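Why our small town should stop giving discounts on the land rate

I have lived in Tralldale for long enough to receive a good number of rates notices, and I believe I am one of the few people in my street who reads the second page. The first page says how much and by when. The second page says why, or at least it tries. This year the second page had a new line, called "early commitment rebate", and I want to write about this line, because in my opinion it is a bad idea dressed in friendly clothes.

For readers who live elsewhere, I will explain the matter. The council takes most of its own income from rates on property. The rate is calculated on the value of the land, and every owner in the same category pays the same cents in the dollar. Under the new rebate, an owner of business land who promises to stay and to build can have a part of the rate forgiven for 3 years. The first to receive it was Jororitz, the cold storage company on the Pridstead road, and others have applied since then.

I have nothing against Jororitz. They employ people from our town and their trucks are driven with care past the school. If someone offered me a rebate I would also fill in the form. My complaint is with the offer.

A rebate is a payment. I find that many people, also educated people, do not feel it in this way. If the council wrote a cheque to a company, there would be letters in the paper for a month. The councillors would have to vote on the amount, and it would stand in the budget between the library and the footpaths, where everybody could compare it. When the council simply does not collect the same amount, the budget shows nothing. The income line is a little lower, and a person must know what it would have been in order to notice. I have asked at the counter for the total of the rebates granted until now. The lady was very polite and gave me a brochure.

The roads, however, cost what they cost. The drains under the Pridstead road were made for farm traffic, and they are now being replaced in sections. The money for this comes from the general rate, so it comes from all of us who pay the full amount. In our town there are 3,000 rateable properties, and 2,000 of them are ordinary houses. When a large landholder pays less, the difference is divided among the rest, and a retired couple in a weatherboard house pays their portion of it without having been asked. Their portion may be small in one year. I am aware of this. But a small charge that one did not agree to is still a charge, and they have a habit of remaining.

The supporters of the rebate say that without it the companies would go to Pridstead, where the land is flatter and the council is richer. I take this argument seriously, because a town without employers is a sad place and I have lived in one, in another country. But I would like to see it shown and not only said. Jororitz bought its land before the rebate existed. It chose the site for the highway and the power line, and neither of these can be moved to Pridstead. To pay somebody for a decision already taken is generous, but it does not create a single job.

There is also the question of what Pridstead will do. If we lower our rate for large owners, they will lower theirs. Then somebody will propose that we go lower again. Both towns will have the same companies as before, on the same land as before, and both will have less money for the swimming pool. I do not say this with certainty. I say only that I cannot see at which point the two councils would stop.

A more honest objection to my position came from a neighbour, who runs a small workshop and who thinks all rates on business are too high. He told me over the fence that I should be happy when anyone pays less, and that I am jealous. I have thought about this, and perhaps there is a little jealousy. But his own workshop does not qualify for the rebate! His land is below the minimum size. He pays the full rate, and he competes for electricians and drivers with firms that do not. If business rates are too high, the council should lower them for every business, write down what this costs, and tell us which service will be reduced or which other rate will go up. That would be a tax policy, and I could vote for it or against it. The present arrangement is a list of favours, even when each favour is given in good faith.

The council paid for advice before it introduced the rebate. The report is by a consulting firm, Mykhailiuk, and it can be read at the library, though it cannot be borrowed. I read it over two afternoons. It is a careful report, more careful than the press release that quoted it. The authors write that the benefit depends on whether the investment would have happened in any case, and that they were not asked to examine this. I copied the sentence by hand, since it seemed to me the most important one in the whole document. The press release did not mention it. 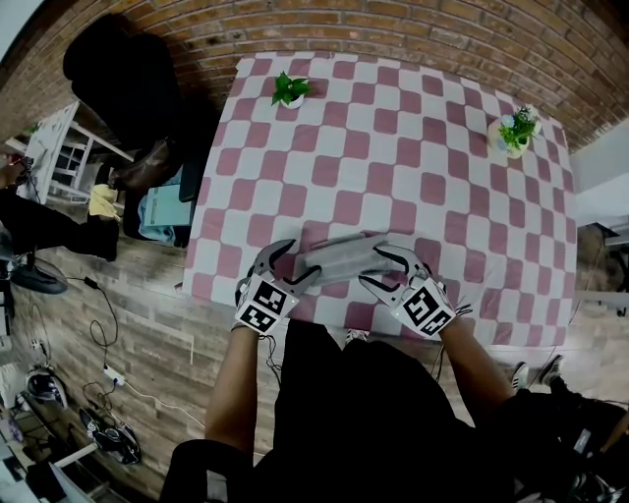
Does the rebate end by itself after the 3 years?

It ends for each owner separately, but the owner may apply again, and the rules do not set a limit on the number of applications.

This last point troubles me most. A temporary relief that can be renewed without end is a permanent relief with extra paperwork. Each time the period finishes, the company will come to the council and say that its plans were made on the basis of the lower amount. This will even be true. The councillors, who are part-time and who meet these people at the football, will find it very hard to refuse.

What would I do in their place? I would close the rebate to new applicants in June, when the budget is adopted. I would let the existing agreements run until their end, because a promise from a council should be kept, also a foolish one. I would publish the name of each owner who receives a rebate, together with the amount, on the same second page of the rates notice where we now find only the title. And if the council still wishes to help an employer to come here, let it do so openly with a grant, voted at a public meeting, with conditions about jobs that somebody checks afterwards.

I know that land rates are not an exciting subject. At the last budget meeting there were many empty chairs, and the coffee was still hot when we went home. But the rate is the one tax where the people who decide it live within walking distance of the people who pay it. I can meet my councillor in the bakery and ask her why. With the larger taxes, which are decided in the capital, I have never had this possibility, and I think we should use it while the submissions are open. A letter of one page is enough, and the counter accepts them on paper until five o'clock – I have already brought mine.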